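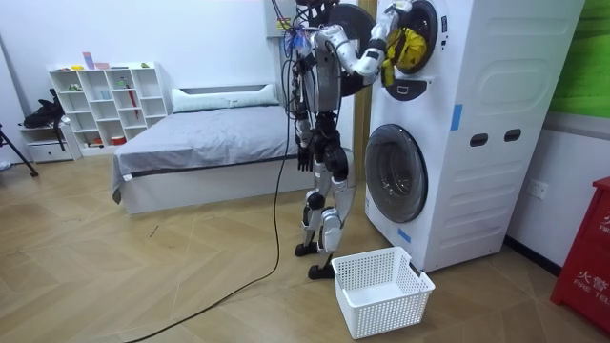 Stacked laundry column in white, upper door open, with the perforated basket on the floor in front.

Warraich Laundry Column

A tall white washer-dryer column for homes where the laundry has to share a room with something else. Two front-loading machines, one over the other, sold as a single unit and delivered already joined.

Both doors are round. The lower one has a dark tinted window in a white ring. The upper door swings open to the left, so leave clear wall on that side. If your column is going into a corner with a wall on the left, ask us about the Odero version before ordering, as the door on this model cannot be rehung.

The control panel is small and grey and sits below the upper drum. It has a rectangular display and runs both machines. Cycles can be set up to finish at a chosen time, and the panel locks if you hold the start button down.

Sizes and fitting

Width: 600 mm
Clearance needed behind: 100 mm
Clearance needed each side: 10 mm
Supply: one standard socket, own circuit preferred
Water: cold fill only
Finish: white

The column must stand on a hard, level floor. Wood is fine if the boards are fixed down firmly. Floating floors should be checked by the fitter first, and we will not install on carpet. The feet adjust from the front with the spanner supplied.

Using the upper drum

The opening is at a comfortable height for most adults standing up. Sheets and larger towels tend to bunch together, so pull them out over the rim a bit at a time and let them drop into a basket underneath. Check the back of the drum for socks before you shut the door. Clean the filter after every load — a full filter is the usual cause of long drying times and most of the calls we get.

Basket

White plastic, rectangular, with a solid rim and a grid of small square holes in the sides. It is sold separately under the Rurby name and is not included in the price of the column. It can be rinsed out in the bath. Please do not stand on it to reach the top of the unit.

Delivery

Delivered from our Bratville warehouse by two people. Measure your doorways and any turn in the stairs. Old machines can be taken away on the same visit if they are disconnected and drained beforehand. Orders placed before the May price change will be honoured at the old price.

Spare filters, feet and door seals are kept in stock. Quote part list 81 when you ring.

Page updated 17 July 2020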